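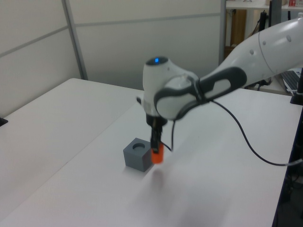

# Chores and machines: frequently asked questions

These are the questions that come in most often through the Plornbridge home and workshop advice pages. The answers were last revised in March.

## Can I buy a robot that does the housework?

Only parts of it. Floor vacuums and lawn mowers work well because each does one job on one kind of surface. A machine that clears the table, loads the dishwasher and then folds the towels is still a research project. Some can do one of those jobs on a good day, slowly.

## Why is picking things up so hard?

Grasping an object is the easier half. Putting it where it belongs takes more care, and a peg and a hole show why. If the peg is tilted or a little to one side, it catches on the rim. People feel that and wiggle it in without thinking. An arm has to sense the push and correct for it, or be set up so precisely that it never needs to.

The same problem turns up all over the house: a plug in a socket, a key in a lock, a battery in a remote.
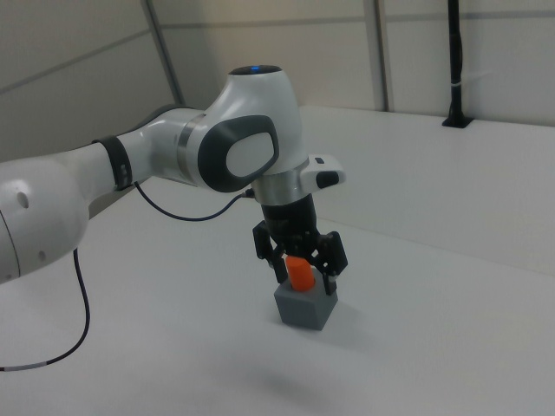 *Peg-and-block work: an orange cylinder held upright at a gray block.*

## What about a small workshop?

The outlook is better there. Parts are the same size every time, the bench stays put and the arm can be bolted down. Loading a machine, moving parts between trays and simple fitting are all reasonable jobs to hand over.

Zitus, a small maker of cabinet hardware, kept a log when it set up an arm to press dowels into blocks. Out of 386 tries in the first week, 116 needed a person to step in. Most of the trouble came from blocks that had shifted – a plain fixture to hold them fixed much of it.

## How long does setup take?

Longer than the sales page suggests. For one fitting job with one part, plan on 4 days before you trust it to run while you do something else nearby. A new part means doing some of that again. Our Ranasinghe checklist covers fixtures, cable routing and safe stopping distances, and it's worth reading before you order anything.

## Does it save time?

It depends on how often the job repeats. Pruvton, a repair shop, worked out that its arm had to place nearly 164 parts a day to beat a person at the same bench. It had that many on some days and left the arm switched off on the others.

At home the sums are worse. Few people have that much of any single chore.
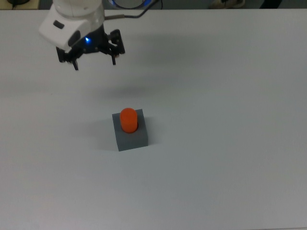 One reader wrote in to say that speed is the wrong thing to measure. "My hands are bad and small parts are the worst of it. If a machine took ten minutes to put one peg in one hole and got it right, I'd still want it." We agree that this is a good use. For now the price and the setup work are the main obstacles.

## Should I wait?

For general housework, yes. For a single repeated bench job, ask for a trial with your own parts, and bring the worn ones as well as the new ones.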